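工坊记录 > 手持夹爪 > 装配与调试
12月　记录人：Hjørdis Midtbø

手持夹爪第二版：标记方块、线缆、擦拭动作

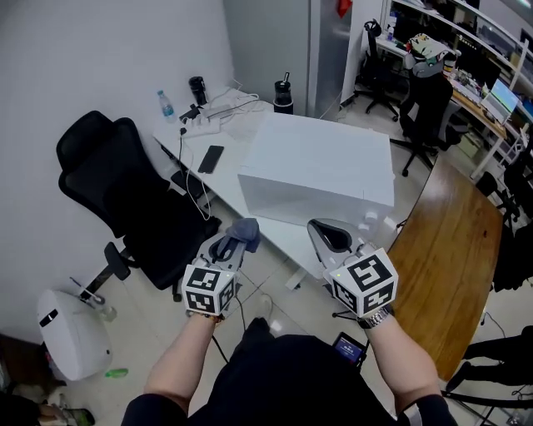

一、本次目标

第一版的问题集中在三处：方块松动，夹爪开合时位姿跳变，线缆拽手。第二版只改这三处，握把外形不动，扳机行程不动。抓布擦箱面作为固定测试动作，箱子放桌上，左手夹布，右手留空，轮流做闭合和张开。

左右两把的零件尽量通用，方块编号不通用。左手用一组 ID，右手用另一组，配置文件里写死，装反了程序会直接报错退出。上次装反过一次，查了一个下午，原因写在上一篇末尾，不再重复。

二、方块

方块边长 60 mm，白色打印件，黑色标记印在哑光贴纸上再贴。第一版用的光面纸，顶灯正对时角点检测丢得厉害，换哑光后同一位置能稳定检出。贴纸四周留白不能省，裁得太紧时检测器找不到外框，Boltden 那边的模板默认留白偏小，打印前要手动改。

贴的顺序：先顶面，再前面，再两侧。每贴一面用塑料刮片从中间往外赶，边上起翘的撕掉重来。不要用吹风机加热，贴纸会缩，标记不再是正方形，后面标定残差怎么调都下不去。

固定方式从双面胶改成 M3 螺丝加定位销。定位销孔第一次打印偏紧，用手钻扩了一点，右边那个扩过头，销子有旷量，重打了底座。底座图纸已改，孔径补偿写进参数表，文件名后缀 b。旧的 a 文件先不删，Drendgate 的人还在按那个版本装。

螺丝不上厚胶，只点一滴可拆的。方块以后肯定还要拆。

三、夹爪

爪片用灰色件，内侧带开口，减重，也方便手指从侧面顶出卡住的布。开口边缘打印后有毛刺，夹布时会勾线，用 400 目砂纸磨过一遍，再用指甲横着刮，没有挂手感为止。

连杆换了带轴承的，空程明显减小。残余空程主要来自扳机转轴，那里还是塑料轴套，等 Fernholm 的铜套到了再换。铜套下单时外径写的是公制，收货时要量一下，上一批发错过。

回位弹簧试了软硬两种。硬的开爪干脆，但连续做半小时后虎口发酸，动作会变形；软的手感好，夹厚布后回位慢。先装软的，左右一致。以后如果要夹硬物，再讨论换簧，不要只换一边。左右弹簧不一样的时候，人会不自觉地用轻的那只手多做，数据偏得很明显。

四、小屏与线缆

小屏用来看状态，不接主机也能读数。目前显示三行：供电、开度、当前帧号。背光蓝色，室内看得清。菜单太深，改开度零点要按 9 次键，固件里加一个长按直达，待办。

黑色细线是这次换的。旧线外皮硬，手腕翻转时会给夹爪一个附加力矩，标记轨迹上能看出来，低频，跟着手腕走。新线软得多，代价是接头处更脆弱，两端都加了应力释放：一段热缩管，外面再套一小截硅胶管，扎带扎在硅胶管上，不直接扎线。

走线长度留够双手最大张开的距离再加一拳。留多了会垂到箱面上扫来扫去，留少了一张手就绷。长度因人而异，换人操作时先张开双臂试一次，再开始录。

桌面电源线那一团还没整理，和这次装配无关，但手从左边收回来时容易碰到。下次统一用理线槽贴桌后沿。

五、标定

步骤如下，供以后照做：

1. 夹爪放在标定座上，爪片完全闭合，小屏上把开度归零。
2. 手动开到底，记最大值，左右各记一次。
3. 手持夹爪缓慢转动，让每个标记面都正对镜头一遍，停顿要够，不要边走边转。
4. 跑方块外参求解，看残差。单面残差突出时先看贴纸，不要先动参数。
5. 闭合、张开反复 30 次，检查开度曲线的两端是否重合。
6. 保存，文件名带上左右和版本后缀。

第 3 步最容易偷懒。只转两三个面就求解，结果看着也能收敛，但换一个朝向方块就整体偏一截。两面同时可见的帧越多越好，角上那种能同时看到顶面和侧面的姿态最有用。

左手这把一次通过。右手这把第 5 步张开端不重合，拆开看是限位块底下夹了一小片支撑料，清掉后重合。清支撑料这一步以后放到装配单里，打勾再往下走。

六、擦拭动作试录

布要揉成团夹，摊平了夹只咬住一层，推到箱子边上就脱。夹的位置靠爪尖往里一点，留出爪尖去贴箱面。爪尖压得太重时箱子会在桌上滑，桌面和箱底都光，下次箱底垫一块防滑垫，垫子要薄，不能改变箱面高度太多。

箱面是浅色素面，特征少，位姿主要靠方块自身，背景帮不上多少忙。这一点对标记的要求更高，也是方块重做的理由之一。后面可以换一个有印刷图案的箱子对比。

双手靠得太近时两个方块互相遮挡，检测器会短暂丢掉后面那个。插值能补，但补出来的段速度不真实，后处理里已标记为低可信。操作上尽量错开前后，让远的那只手偏外侧。

袖口和手腕上的东西也要留意。金属表面反光有可能在方块侧面形成亮斑，这一点还没有单独测，先列进待查，用同一动作戴与不戴各录一组再说。

Căpraru 的脚本对丢帧的处理方式和我们不同，它直接截断片段。导入前要先跑一遍自己的补帧，再转格式，顺序反了会得到一堆很短的碎片。

七、遗留

扳机铜套，等货。
固件长按归零。
硅胶管备料，现有的只够再做一把。
底座 b 版图纸发给 Drendgate，并注明定位销孔改动。
右手方块侧面贴纸左下角有轻微起翘，先观察，翘开就整面重贴。
反光对比测试。
防滑垫。
爪片内侧要不要贴硅胶片，未定。贴了夹布更稳，但开度零点要重标，磨损后还会漂。倾向于先不贴，等擦拭数据录够一批再看脱布的次数。

补：晚上又看了一遍开度曲线，左手闭合端有一个很小的台阶，每次都在同一位置。可能是连杆孔的打印层纹。不影响使用，下次拆的时候顺手磨一下。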